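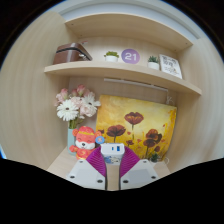 The Bukell Fingers

Đức Doãn had the comparison sheet on his knee and the gripper in his right hand. It was Thursday, a little after four, and the Sistholm fingers had already been through the whole list. They were hard and flat and had left a dent in a foam block. The Bukell fingers were purple, soft and ribbed, and he had put them on after lunch, three screws to a side.

"Which one first?" Mạc asked. She had the laptop.

"The plush."

It sat on the bottom shelf of the nook in its red hat, eyes closed, smiling. Beside it the poppies leaned against the back panel. Mạc had wanted to move the painting out of the way. Đức had said no – people at home would not move a painting.

He brought the two fingers in slowly and squeezed the trigger. The ribs bent around the toy's body. He lifted it, held it for a count of five, and put it down.

"Forty-three," Mạc said. "Good grasp. Want to see the force?"

"Later."

He looked up at the middle shelf. The purple disc with the 21 on it was thin and round and stood between two little pots. The Sistholm pair had dropped it twice. He changed his grip, raised the tool and closed it on the disc's edge. The disc turned a little and stayed.

"File 3719," Mạc said. "That's a hold."

"Put down that it rotated."

"It's still a hold."

"Put it down anyway."

She typed. Bedport wanted a recommendation by the end of May, and one page would have pleased them. Đức's notes already ran to four. He set the disc back and turned it until the number was straight.

"They'll ask which is better," she said.

"For what?"

"They won't say for what."

He thought about the foam block, and then about the flowers in the tall vase, which neither pair had touched. They were the last line on the sheet. He wiped his palm on his jeans and picked up the gripper again.

"Ready?" he said.

Mạc started a new file.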